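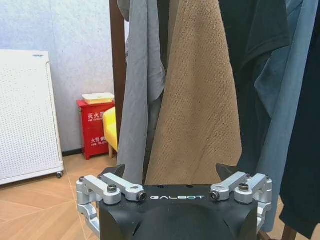 Gripper body and both linkages, lettering side.

Wednesday, August

Back on the rental listings set. The Grosside pull finished overnight and gave 1813 rows. After dropping repeats by street address and unit number, 1351 left. Most of the repeats are the same apartment posted again with a new asking rent, so I kept the latest posting and moved the older rents to a side column. We will want those for the price cut chart.

Stovholm is smaller, 592 rows, and messier. Square footage is blank on a lot of them and a few have it typed into the rent field. Fixed the obvious ones by hand. Left the rest blank.

11:20 - Ran median asking rent by bedroom count for both towns. Grosside two-bedrooms look too high. Checked, and the Mansour building is pulling the number up. They list every floor plan as its own unit whether or not it is vacant. Reran with one row per floor plan and the median came down to where I would expect it. Keep both versions for now, label them clearly.

Days on market is still not usable. Piline resets the list date when a landlord edits the ad, even just the photos. Tried using first seen date from our own pulls, but we only have 5 pulls so far and the early ones missed Stovholm.

2:45 - Home sale prices joined to the same tracts. Join key was dropping the leading zero again. Fixed in the script this time, not in the sheet.

To do:
- ask the county for the parcel file with the newer unit counts
- decide on furnished units, in or out (I lean out)
- redo the Stovholm map, legend colors are backwards
- next pull Wednesday, start it before leaving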